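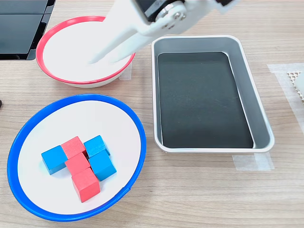

1. 들어가며

저희 조가 이번 학기에 맡은 과제는 로봇을 잘 움직이는 일보다는 로봇 한 자리를 꾸리고 유지하는 데 무엇이 얼마나 드는지를 정리하는 일이었습니다. 처음 과제 설명을 들었을 때는 솔직히 조금 김이 빠졌습니다. 옆 조는 경로 계획을 하고 또 다른 조는 영상 인식을 하는데 우리는 장바구니를 짜는구나 싶었거든요. 그런데 막상 해 보니 장바구니를 짜려면 작업대 위에서 무슨 일이 벌어지는지를 누구보다 자세히 알아야 했고, 그 덕분에 조원 모두가 실습실에서 꽤 긴 시간을 보내게 되었습니다(커피도 많이 마셨습니다!).

보고서는 록사나 코만과 안카 에나케가 나누어 썼고, 가격 조사는 데스피나 미하일러가, 작업대 시험과 소모품 기록은 바실리커 기처가 맡았습니다. 지도는 사프타 포프 선생님께서 해 주셨습니다. 선생님께서 초안을 읽으시고 "값이 아니라 쓰임부터 적으라"고 하셔서 순서를 통째로 바꾸었는데, 지금 생각하면 참 고마운 말씀이었습니다.

2. 과제의 범위

스카스소프(Skasthorpe) 실습실에는 다음 학기부터 물체 옮기기 실습이 정규 과목으로 들어옵니다. 흰색 두 손가락 그리퍼가 달린 팔로 작은 나무 큐브를 그릇이나 쟁반 사이로 옮기는 기초 실습입니다. 과목은 16주 동안 이어지고, 한 회 실습은 60분입니다. 학생들이 돌아가며 같은 작업대를 쓰게 되므로 한 자리가 고장 나면 그 주 수업 전체가 밀립니다. 저희가 답해야 할 질문은 이런 것이었습니다. 팔을 더 사야 하는가, 산다면 어느 쪽 제품을 사야 하는가, 그리고 팔 말고 나머지 물건에는 얼마를 떼어 두어야 하는가.

참고로 건물 공사비, 전기 요금, 조교 인건비는 이번 계산에서 뺐습니다. 데스피나가 전기 요금까지 넣은 표를 한 번 만들기는 했는데, 저희가 손댈 수 있는 항목이 아니라서 부록으로도 싣지 않았습니다. 표가 예뻐서 조금 아깝기는 했습니다.

3. 작업대에 놓이는 것들

팔과 그리퍼는 당연히 가장 비싼 품목입니다. 흰 플라스틱 부품을 짙은 회색 서보 모터와 은색 금속 허브, 작은 나사로 이어 놓은 구조라서 예산을 짤 때는 팔 한 대를 한 덩어리로 보지 않고 손가락, 서보, 체결 부품으로 쪼개서 적기로 했습니다. 이렇게 쪼개 두면 나중에 무엇 때문에 돈이 나갔는지 훨씬 알아보기 쉽습니다. 손가락은 길고 끝으로 갈수록 가늘어지는 모양이라 큐브 사이 좁은 틈으로 넣기 좋은 대신, 그릇 바닥을 세게 누르면 가장 먼저 상할 부분이라고 저희는 보았습니다.

그릇은 테두리 색으로 구분합니다. 빨간 테두리 그릇과 그보다 큰 파란 테두리 그릇을 쓰는데, 둘 다 안쪽이 흰색입니다. 이 흰색이 생각보다 중요해서 따로 적어 둡니다. 빨강과 파랑 큐브가 그릇 안에 모여 있어도 색이 또렷하게 갈리니 학생들이 "저 큐브를 집자"고 말로 정할 때 헷갈릴 일이 적습니다. 새로 살 때도 안쪽이 흰 것으로 고르시기를 권합니다. 데스피나가 무늬가 들어간 훨씬 싼 그릇을 찾아왔지만 이 이유로 접었습니다.

큐브는 무광으로 칠해진 나무 제품이고 크기가 모두 같습니다. 반짝이는 플라스틱 블록도 후보에 있었는데, 조명을 되비치는 것이 마음에 걸려 나무로 남기기로 했습니다. 모서리가 살짝 둥근 것도 좋은 점입니다. 다만 칠이 벗겨지면 색 구분이 흐려지므로 여벌을 넉넉히 잡았습니다.

쟁반은 모서리가 둥글고 테두리가 올라온 은색 금속 쟁반에 거의 검정에 가까운 짙은 회색 매트를 깔아 씁니다. 쟁반과 매트는 예산표에서 서로 다른 줄로 나누었습니다. 쟁반은 오래갈 물건이고 매트는 닳을 물건인데, 옛날 표에는 한 줄로 묶여 있어서 매트만 바꾸려 해도 쟁반까지 주문해야 하는 것처럼 보였습니다.

그리고 테이프가 있습니다. 작업대 나무 상판 곳곳에 반투명 테이프를 붙여 쓰는데, 이게 어느 목록에도 없었습니다! 바실리커가 이 사실을 발견하고 얼마나 뿌듯해했는지 모릅니다. 값은 싸지만 목록에 없으면 누군가 자기 돈으로 사게 되고, 그러면 사람마다 폭도 접착력도 다른 것을 사 오게 됩니다. 새 표에는 좁은 것과 넓은 것을 나누어 올렸습니다.

4. 공급처 비교

팔은 마키아(Makia)와 윌렐(Willell) 두 곳의 제품을 놓고 비교했습니다. 본체 가격만 보면 윌렐 쪽이 더 저렴합니다. 저희도 처음에는 윌렐로 마음이 많이 기울었고, 안카는 중간 발표 자료까지 그렇게 만들어 두었습니다. 그런데 견적서를 꼼꼼히 읽다 보니 윌렐은 손가락만 따로 팔지 않고 그리퍼 전체를 한 묶음으로만 판매했습니다. 초보자가 한 학기 내내 쓰는 실습실에서 손가락 하나가 휘었다고 그리퍼를 통째로 바꾸는 것은 아무래도 부담스럽습니다.

마키아는 본체가 비싼 대신 손가락과 서보를 낱개로 주문할 수 있고, 나사 규격표를 견적서에 함께 보내 주었습니다. 문의 메일에 답이 오는 속도도 빨랐습니다. 저희 질문이 꽤 장황했을 텐데 (록사나가 썼습니다) 항목마다 답을 달아 주신 담당자분께 이 자리를 빌려 감사드립니다.

그릇, 쟁반, 매트, 큐브 같은 소품은 차르네츠카(Czarnecka)에서 한꺼번에 주문하는 쪽을 택했습니다. 품목마다 가장 싼 곳을 찾으면 물건값은 내려가지만 배송비가 붙고, 무엇보다 영수증이 여러 장으로 흩어져 정산할 때 고생합니다. 저희가 지난 학기에 다른 과목에서 겪어 본 일이라 이 부분은 의견이 금방 모였습니다.

5. 제안하는 예산

저희의 제안은 마키아 팔 2대를 구입하고, 소품과 소모품 몫으로 한 학기에 200유로를 따로 떼어 두는 것입니다. 팔을 한 대만 사고 남는 돈으로 예비 부품을 잔뜩 쌓아 두는 방안도 진지하게 따져 보았습니다. 하지만 부품이 있어도 갈아 끼우고 영점을 다시 맞추는 시간이 필요하고, 60분짜리 실습 도중에 그 일을 하면 그날 수업은 거의 남지 않습니다. 예비 팔이 있으면 학생은 옆자리로 옮겨 계속하고, 수리는 수업이 끝난 뒤에 차분히 하면 됩니다.

소모품 예산 안에서 우선순위는 다음과 같이 잡았습니다.

그리퍼 손가락: 학기 시작 전에 여벌을 확보합니다. 늦게 주문하면 가장 곤란해지는 품목입니다.
서보 고정 나사: 마키아 규격표를 보고 같은 것으로만 삽니다. 비슷해 보이는 나사를 섞어 쓰지 않습니다.
나무 큐브: 빨강과 파랑을 같은 수로 맞추어 삽니다.
쟁반 매트: 가장자리가 들뜨면 바로 바꿉니다.
반투명 테이프: 좁은 것과 넓은 것을 함께 둡니다.
그릇: 여벌 한 벌이면 충분하다고 보았습니다.

주문 시기도 고민거리였습니다. 8월에는 공급처 휴무가 겹치기 쉬우니, 가을 학기분은 그 전에 물건이 들어오도록 주문하는 편이 안전합니다. 포프 선생님께서 예전에 개강 첫 주를 부품 없이 보내신 이야기를 해 주셨는데, 그 이야기를 듣고 나서 일정표의 주문 마감을 앞으로 당겼습니다.

6. 아쉬운 점과 남은 일

저희가 소모품이 닳는 속도를 충분히 오래 지켜보지 못한 것이 가장 아쉽습니다. 매트와 손가락의 교체 주기는 바실리커의 기록과 공급처 답변을 합쳐서 추정한 것이라, 한 학기를 실제로 돌려 본 다음에는 숫자를 고쳐야 할 것입니다. 그래서 예산표에 빈 열을 하나 만들어 실제 지출을 적을 수 있게 해 두었습니다. 다음에 이 과제를 이어받는 조가 있다면 부디 그 열을 채워 주시면 좋겠습니다.

작업대의 크기도 더 따져 볼 문제입니다. 그릇과 쟁반을 나란히 놓고도 빈 상판이 남기는 하지만, 팔이 닿는 범위와 학생이 설 자리를 함께 생각하면 작업대를 더 붙여 놓기는 어려워 보였습니다. 안카가 배치도를 그리다가 문 여는 방향을 빠뜨려서 다시 그린 일도 있었습니다. 수정한 배치도는 예산표와 함께 실습실 공용 폴더에 올려 두었습니다.

윌렐 쪽에는 손가락을 낱개로 판매할 계획이 있는지 한 번 더 문의해 두었습니다. 보고서를 내는 지금까지 답을 받지 못했는데, 만약 가능하다는 답이 오면 4장의 비교는 다시 해 볼 만합니다. 답장이 오면 록사나가 포프 선생님께 바로 전달하기로 했습니다.

제출일: 2025년 1월 8일
작성: 록사나 코만, 안카 에나케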